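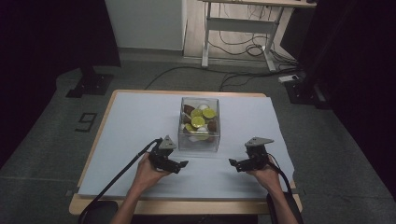

# Bench tips for the gripper club

Notes for members of the Skellunton student manipulation club, covering the sorting and packing tasks on the Tollano course. They replace the sheet handed out in April. Corrections go to Borghild Solberg.

## Table and board

- Wipe the board with a damp cloth and one drop of washing-up liquid, then with a second cloth and plain water. Kitchen spray leaves a film, and light objects slide on it.
- Dry the board fully before the grippers are switched on.
- Put the board down square to the front of the table. A board turned by three degrees will not spoil a single run, but it makes two sets of runs hard to compare.
- Light blue or light grey suits most objects. White boards lose white objects, and glossy ones throw the ceiling lights back.
- Keep tape off the working surface. If a start position has to be marked, use a chinagraph pencil and rub it out at the end of the session.

## Containers

Clear rectangular boxes are cheap and let the operator see how the pile is lying. They have two drawbacks. Scratches build up on the inside walls, and an object seen through the wall looks softer and slightly shifted. Judge the grasp over the rim and use the view through the wall as a rough check.

Wash clear boxes by hand in lukewarm water. Dishwashers cloud them. A box that has gone cloudy can still hold spare screws.

If a box creeps when a finger touches the wall, put two small dots of reusable putty under opposite corners. Four dots hold too well, and the box gets wrenched when it comes up.

## Fruit and other food shapes

Halved citrus is a good middle-grade object: one flat side, one round side, and a rim that shows clearly which way up it is. Mix it with rounder pieces of other colours so that the pile does not settle the same way each time.

With real fruit:

1. Cut it no more than 30 minutes before use.
2. Stand the halves face down on kitchen paper for ten minutes.
3. Wipe the finger pads every few runs. Citric acid is hard on rubber.
4. Throw the fruit away afterwards. It has been handled and is not for eating.

With model fruit, wash it in soapy water once a month and check the paint. Flaking paint sticks to the pads and costs grip long before it can be seen.

Tip the pieces in from a bowl held a hand's width above the box. Placing them one at a time gives a tidy pile, and a tidy pile is too easy.

## Holding the grippers

- Start with both grippers level, fingers pointing inwards, and a clear gap between them. Beginners hold them too close and knock the fingertips on the first move.
- Keep the elbows low. Raised elbows tire first, and the tips begin to shake.
- Use one hand to steady the box and the other to pick, then swap roles halfway through the set.
- Close slowly on anything round. A fast close squeezes it out sideways.
- Do not carry a gripper by the plate on top. It is easily bent, and a bent plate means setting up again.

## Cables

Lead each gripper cable off the front of the table on its own side — left to the left, right to the right — with enough slack to reach the far corner of the board. Test the reach before the first run. A cable that goes tight in mid-reach turns the wrist, and the operator seldom notices.

Floor cables belong behind the table. Power strips go near the wall or under a desk, out of the way of feet. For carpet, hook-and-loop cable cover holds better than tape and leaves no glue.

Coil cables loosely for storage, never round the gripper body. The Beaulieu leads we used last year failed at the strain relief after 200 sessions of tight winding.

## Finger pads

Replace pads at 3,000 closes or at the first visible split. Clean the old glue off with isopropyl alcohol on a cotton bud and allow it to dry before fitting the new pad. The Altach pads come in packs of 23; write the fitting date on the bag.

## Log sheet

Enter the object set, the container, the operator and the pad number. Log dropped objects as well as completed picks. Sheets go in the tray by the door before the lights are switched off.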